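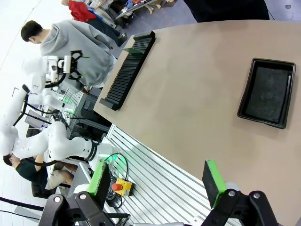 Slotted racks or foam trays for small parts?

kingi_bench
I'm redoing my work table and can't settle. Long slotted rack for the thin flat bits, or a tray with a foam liner and be done with it? The table's only small.

Ainhoa Benítez
Rack, every time. Mine's got loads of narrow slots and I can flick through it like records. Foam just collects fluff — I binned 4 liners last November.

tado13
Disagree! Anything with a delicate face gets scratched going in and out of a slot. A foam tray with a decent rim is much kinder, and things don't roll off.

Ainhoa Benítez
Only if you ram them in, tado.

harnska
Why not have both? Keep them well apart though, you want a clear bit of table in the middle to work on. I had mine side by side and kept knocking the tray with my elbow.

kingi_bench
Both it is then. Will the foam cut with a craft knife?

tado13
Yep, fresh blade and go slowly.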